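Penry district figures: discharges counted as recoveries?

skisov_lab
The June bulletin for Penry gives 584 active cases of the respiratory infection, down from the previous issue. The footnote says patients sent home to finish isolating are now listed under "recovered". If so, the active figure is no longer comparable with earlier issues.
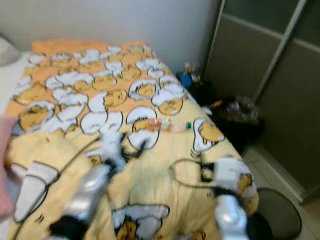

Has anyone got the old definition to hand? I think it required two negative tests.

fenwater
It did. Two negatives, taken a day apart. The change is in the notes to table 5, in small type. I don't see a problem with it. Most districts moved to a symptom-based rule long ago and the labs were wasting capacity on repeat swabs.

skisov_lab
The rule may well be sensible. My objection is to plotting both series on one line with no break marked. A reader will take the drop as a real fall in infections.

Fistum4
Part of it is real. Admissions at Fistum fell as well, and admissions don't depend on how recovery is defined.

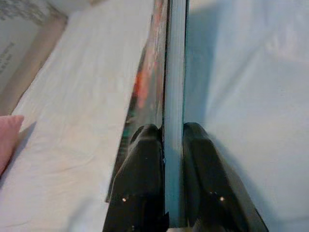 They do depend on bed policy, so I would not lean on them too hard, but they point the same way. Rate per 1000 residents is the column I'd use, new cases only.

fenwater
Agreed on new cases. Disagree that the chart misleads. The note is there for anyone who reads it.

marl_end
Few people read notes to table 5. The local paper ran the active figure as its headline on Saturday without the footnote.

skisov_lab
Which is my point. I've written to the bulletin asking for a break in the line and for the old series to be continued for one more issue, if they still hold the test dates.

Fistum4
They hold them for hospital patients. For home isolation I doubt it, as the repeat swabs stopped when the rule changed.

skisov_lab
Then hospital patients only, labelled as such. Will post the reply if one comes.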